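Cahier d'atelier, projet étudiant Jara
14 août 2018

Poste de tri à deux bras, suite des essais de juin

Repris le poste là où on l'avait laissé. Le carton est sur la nappe verte, plaques métalliques perforées dedans, empilées. Bras commandés par Lodik, version de juin, vitesse bridée à 100 mm/s pour la prise et 200 mm/s pour les déplacements à vide. Objectif de la séance : prendre une seule plaque de la pile sans entraîner celle du dessous.

Butée logicielle réglée à 200 mm au-dessus de la table. Journal enregistré dans Flestora, près de 3000 lignes pour la matinée, à purger avant la prochaine séance.

Vues côté poignet droit, puis côté tête :
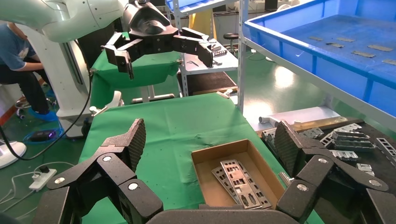
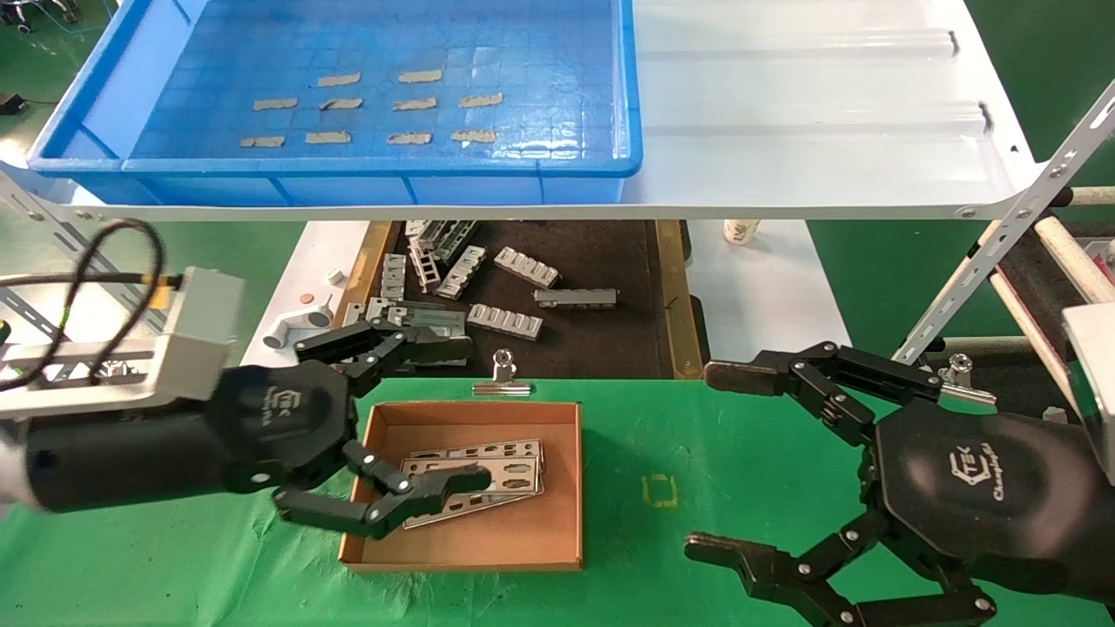 Prise dans le carton

Approche par le dessus correcte. Le problème reste l'angle : quand les plaques sont de travers, le doigt accroche une découpe et tire les deux. Essayé avec le poignet plus incliné, un peu mieux. À refaire avec la pile bien alignée pour comparer.

Main droite laissée ouverte pendant les prises à gauche. Prévoir de s'en servir pour tenir le bord du carton.

À faire
- refaire le zéro du poignet gauche
- demander à Fosow les embouts de rechange
- purger le journal
- recopier les réglages dans la fiche du club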